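September 29, 2023

Long one today, and my back is letting me know it. I got in before anybody else (well, before Garba, who was in the kitchen already with his giant thermos) and started right in on the pick runs for the charger set. The goal for the day was 53 good episodes. I got 40. I'm choosing to be pleased with 40!

The first couple of hours were a mess, and it was my own fault. I'd forgotten to change the task text from yesterday, so the first 2 episodes went in labeled as folding a towel. Ngozi caught it when she looked at the upload list, and she was nice about it, but I felt my ears go red. Redid them both. After that I wrote the day's task on a sticky note and put it on my monitor, like a grown-up.

Then there's the speed thing. Melahat listened in on the call with the training people and came back saying our demos are too jerky near the grasp. We rush the last inch. So now we're supposed to come down slow, stop, close, and then lift, and it feels like acting in a very boring play. I did 20 that way before lunch and by the end I was moving my coffee cup like that too. Han-gyeol says his wife has noticed the same thing with him at dinner.

He and I had our usual argument about neatness. He likes to lay things out with space between them so every pick goes well. I like to dump the bag and live with it! What's the point of teaching it on tidy floors when people's floors look the way they do? My own hallway at home is worse than anything we've put down at work. Maj-Britt finally said do half and half and write down which is which, so that's a new column in the sheet, and of course I forgot to fill it in for the first batch after lunch and had to go back through the video.

Call Mom tomorrow. Also buy dish soap, also see if the shoe place will take those boots back.

I do most of my checking from the wrist view now, and I was still at it when the others were putting their coats on. It's the view the model learns from, so if I can't make sense of it I don't expect the model to. Power stuff is so much harder than the cups and blocks we did in April. Try going for the salmon-pink charger block when there's a pale pink cable plugged into the top of it, running up across that green thing with the gold and red lion on it (or dragon, we can't agree). Grab one and who knows what comes along. And then all that black cord lying in loops between the fingers! I want to do a whole set of just cords next, if Maj-Britt lets me. I'll ask her in the morning, after she's eaten something.
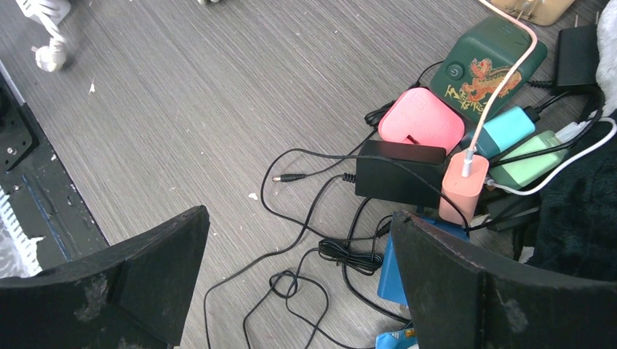
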